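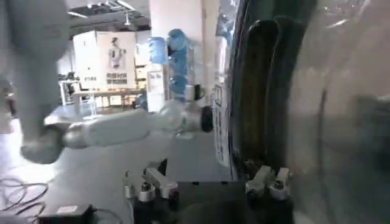
How I Change the Cabin Air Filter on My Hatchback

I put this job off for way too long. My fan was roaring on high and I was getting a little puff of air on my ankles, and the shop down the road in Curkstead wanted $96 to swap the filter. The filter itself cost me $20! So I did it in my driveway, and now I do it every April once the worst of the pollen has come down.

On my car (and on plenty of small hatchbacks) the filter lives behind the glove box. Check your owner's manual first, though, as a few cars have it under the hood by the wipers, and then most of this won't help you.

What you need: the new filter, a flashlight, a vacuum with a skinny hose, and maybe a small Phillips screwdriver. Mine has no screws at all, but my friend Lilian has the same car from two years earlier and hers has one hiding on the right side.

Turn the car off and empty the glove box. All of it. I skipped this the first time and spent ten minutes fishing napkins and a tire gauge out from under the seat.

Open the glove box and look for the little damper arm on the side. Slide it off its peg. Then squeeze both sides of the box inward until the stops clear the dash, and let the whole thing swing down. It takes more of a squeeze than you'd think, and it makes a horrible creak.

Now you should be looking at a narrow plastic cover with a tab at each end. Pinch the tabs and pull it straight toward you. Before you touch the old filter, look for the airflow arrow on its edge and remember which way it points (I snap a picture with my phone). Then ease it out slowly and keep it level, or you'll dump leaves into the blower. Ask me how I know.

Vacuum out the slot, slide the new filter in with its arrow pointing the same way, and click the cover back on. If it won't click, the filter is probably bunched up at the back, so pull it out and try again. Don't force it.

Swing the glove box up, hook the damper arm back on, and run the fan on high for a minute. Mine smelled a bit like cardboard the first day and then it was fine.

I write the mileage on the cover in marker so I don't have to guess next time.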